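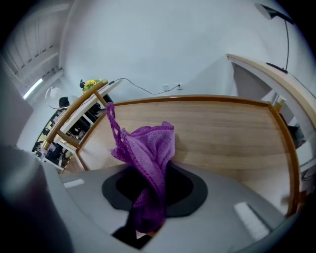

Sutter Textile Club – Care and Mending Group

Speaker notes, open-knit pieces

Start with the purple cloth. Mesh-like crochet texture, bunches and twists easily. Ask who has one in a drawer at home.

Folding: lay it on the table, ease the twist out by hand, then fold in 2. Don't pull a narrow strip to straighten it – work from the middle.

Storage: flat, never on a hook. Repeat this in the October talk.

Pause for questions, then on to darning.

Shares 152 | Comments 2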